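Ellemley Toy Library
Minutes of the Stock and Display Meeting
25 October 2023

Present: Edgardo Estrella (chair), Sorcha Egan, Mylene Saludo, Kojo Agbeko
Apologies: Reynaldo Lacson
Minutes taken by: Sorcha Egan

1. Minutes of the last meeting

Accepted with one correction. Under item 4 the storage shelves were recorded as going to the Pollock branch. They went to Korkar. Sorcha to fix the file copy.

2. Matters arising

The Lurport loan boxes have come back. Two lids are cracked and one box is missing its contents list. Mylene has taped the lids for now and will write a new list from the catalog.

The key to the back cupboard has been found and is on the hook by the fuse box. Edgardo asked that it stay there.

Kojo has still not heard from the printer about the borrower cards. He will call again. If there is no answer we will use up the old cards, of which we have enough to last until June.

3. Hanging and basket storage

Mylene reported on the trial of hanging storage for soft toys. The idea came up when the deep bins got so full that the dolls at the bottom were never borrowed. She wants dolls on hooks, small items in wire baskets on the side walls, and the floor of each bay kept for things waiting to be put away.

Kojo asked if hooks would damage the dolls. Mylene said the weight should be taken by a loop sewn at the back of the neck, never by the hair or a sleeve. She has sewn loops on 13 dolls so far and would like help with the rest. Sorcha offered to do a batch at home.

There was some discussion of the plaid. Edgardo finds the red, white and black too busy and thinks small toys get lost against it. Mylene and Sorcha like it. Kojo had no view on the color but pointed out that the panels are perforated all over. It was agreed to leave the plaid alone until the trial is reviewed. 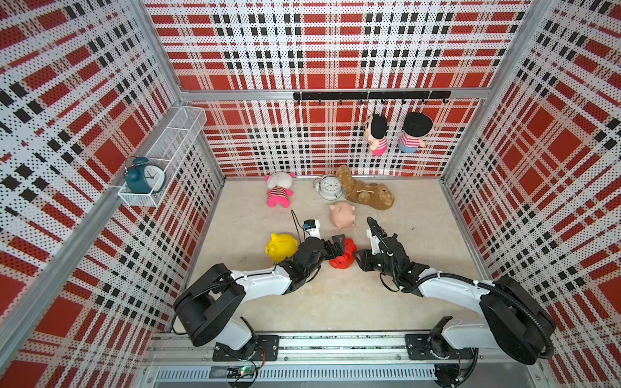 The wire basket was thought to be a good fit for clocks, which roll about in a bin and get their bells bent. Edgardo would like both of the twin-bell and other alarm clocks kept in baskets from now on, with nothing heavy on top. Sorcha asked whether the divided compartments could carry a label each. Mylene will try card labels first, tied on with string, before we pay for anything better.

It was noted that plush toys and hard toys are still being mixed on the floor when people are in a hurry. The piggy bank is the main worry, as a hard toy can be knocked over when someone pulls a bear or a dog out from beside it. Kojo suggested a low shelf for banks and clocks. Edgardo said there is no money for a shelf this side of the new year, but that a shallow tray would do the same job. Kojo to look for one in the Korkar store.

Agreed: trial to continue in the one bay. No more hooks to be bought until it has been reviewed.

4. Sorting the soft toys

The soft toy section now stands at 300 items in the catalog. Sorcha said the catalog is out of date and that a good many of these are listed twice, once under the animal and once under the clothes ("bear" and "striped shirt," for instance). She proposed that each toy be listed under what it is first, then color, then clothing. A bear in a pink-and-white striped shirt would be listed as bear, white, striped shirt. A brown plush dog would be dog, brown. Dolls would be listed by hair and clothing.

Mylene asked what to do where a doll and a bear have shirts with the same pattern, as families sometimes ask for a matching pair. It was agreed to add a note on both cards and leave them as separate loans.

Almost 70 soft toys have not been out on loan for two years. Edgardo would like these looked over one by one. Anything with loose eyes, split seams or a smell that does not wash out should go. Anything sound should be offered to Lurport first and then to Pollock.

Kojo raised the matter of straps and tags. Some plush toys come in with a strap or a label around the middle, and it is not always clear if it belongs to the toy. Agreed that these stay on unless they are coming loose, and that the card should mention them so they are checked on return.

5. Cleaning

The washing plan has slipped. Plush toys are meant to be washed after every third loan and the sheet by the sink has not been filled in since June. Mylene will put up a fresh sheet with a pen on a string.

Hard toys, including the clocks and banks, are to be wiped with a damp cloth only. Batteries to be taken out of clocks before they go back on display — Kojo found one leaking in the Pollock box and had to clean the contacts with vinegar.

Sorcha asked if the pale floor surface in the bays could be wiped once a week, as it shows marks. Agreed. Whoever opens up will do it.

6. Budget

Edgardo reported that there is $770 left in the display budget. The borrower cards will have to come out of this if they are reprinted. He would like to hold back enough for replacement batteries and laundry soap and decide on the rest at the next meeting.

Sorcha asked if the sale of withdrawn toys could go back into the same budget. Edgardo thought so but will check how it was handled last time.

7. Any other business

Reynaldo sent a note asking for a second person at the desk on story mornings. Kojo can cover the next two. Sorcha to ask the Korkar people about the others.

A family has offered a dollhouse. Mylene to measure it before we say yes, as the last one would not go through the store door.

The light in the hallway is flickering again.

Actions

Sorcha — correct last minutes; sew doll loops; start new catalog listing; contact Korkar about desk cover
Mylene — Lurport contents list; card labels for basket; washing sheet; measure dollhouse
Kojo — call printer; look for tray at Korkar; desk cover for next two story mornings
Edgardo — go through unborrowed soft toys with Mylene; check rule on sale money; report hallway light

Next meeting: date to be set once Reynaldo is back. Pollock have offered their room.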